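Sorting Caps by Color, One Table at a Time

Text and captions by Rokeya Munasinghe
March 9, 2023

My uncle had a small shop for hats, and when he closed it he gave me what was left on the shelves. I was happy for two days. After that I had bags of caps in the hall and no idea how to keep them. This page is a small gallery from the sorting work, with some notes beside the pictures. I write it mostly for people who also have more caps than heads in the house.

We sort by color only. I tried before to sort by size and by maker, but when a person comes and wants a cap, she says "a blue one" or "a gray one," and she never says the size first. So the rule is simple now. Blue goes to the clear box, gray goes to the yellow one. Both are open at the top, so it is easy to put a cap in and easy to look inside.
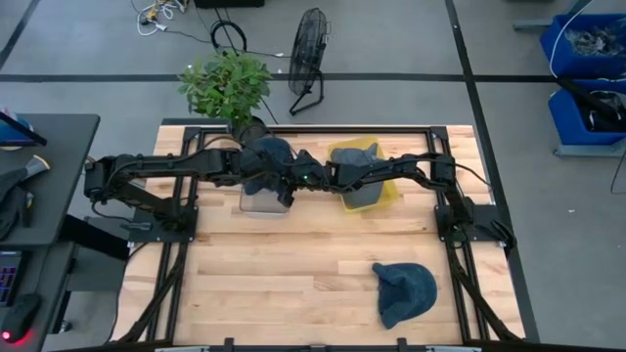
Kasun Karunaratne, who is my neighbor and helps me with the lists, wanted to write a label on each box. I said we should wait. A label is useful when the box is closed and stands on a high shelf. On the table the color of the box is enough for me, and if I change the rule next month I don't need to scratch off any glue. We argued about it during the tea, and in the end he wrote the labels anyway and put them in an envelope with the name Koster on it. Koster is what we call the gray group. The blue group is Orko. These were the names of two cats of his mother.

The table matters more than I expected. My first try was on the bed, and it was a bad idea, because a dark cap on a dark blanket is almost not visible. On light wood I see directly if a cap is navy or only a very dark gray. Daylight helps too. In the evening I made many mistakes and I had to take out 17 caps from the wrong box the next day.

Knitted caps are the ones I fold the least. With a baseball cap the brim gives the shape, and you always know where is the front. A soft one has no such help, and if you press it flat under other things it keeps the line of the fold for a long time. I let it lie in the box the way it wants, a bit piled up, with the ribbed part bending around the side of the bundle. The color is also a difficulty with this kind. In the deep folds it is a dark blue-green, and where the light comes on top it is a dusty teal, so I had a doubt if teal should count as blue. I decided yes. Kasun says that it is green and that I should have a third box.
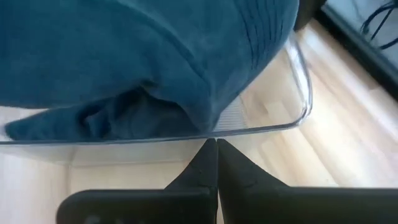
For the baseball caps I use another method, which I learned from a lady in Gudier who sells used clothes. She never takes them directly from the bag to the box. First she lays several of them next to each other, with some space between, and looks at them for a moment. You notice then which one has a stain on the brim, or a broken strap at the back. It is slower, but I found a dozen that needed washing before I had put them away with the clean ones.

I wash them by hand in cool water with a little soap. Please don't put a cap with a cardboard brim in the machine, I lost two of my best ones in this way. For drying I put each one over a bowl turned upside down, and I leave it until the next day.

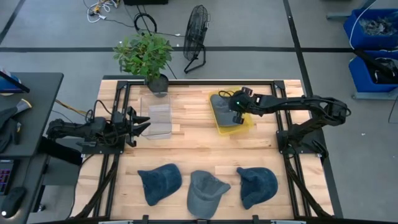 When a box is full I stop and write the number in my notebook. My limit is 20 caps for one box if they are soft and 15 if they have a hard brim. With more than this, the ones at the bottom get a bent brim, and it is a long work with steam to make it straight again.

The caps for children are still in their bags. They will get their own gallery, probably in June, after I find smaller boxes. Some of the gray ones are already promised to the walking club in Nameo, and Kasun will take them there when he goes to visit his sister. If you want a blue one, write to me and say if you like it knitted or with a brim.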